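How to compare two grippers without fooling yourself

Vendors like Clallach quote 3000 cycles and leave it there. I would ignore that figure. A gripper that closes nicely on a test block may still fumble a bowl rim.

1. Pick objects that differ in shape and size. Cubes alone prove very little.

2. Write down the start positions before you power anything up. Put every object back between runs.

3. Run 200 picks per gripper at the same speed. A Zovholm demo I sat through used three - and kept the best one.

4. Log a slip as a failure, even if the part lands where you wanted it.
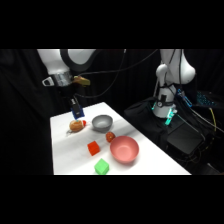 3 min read

Start with the ring shape, with the fingers directly over it as on the left arm. Rings are awkward, and a bad approach angle shows up early. Leave the pink bowl for later - a wide rim flatters almost any finger.

Melahat Kozan thinks 200 picks is too many. I still don't trust fewer. Save the raw log along with the averages.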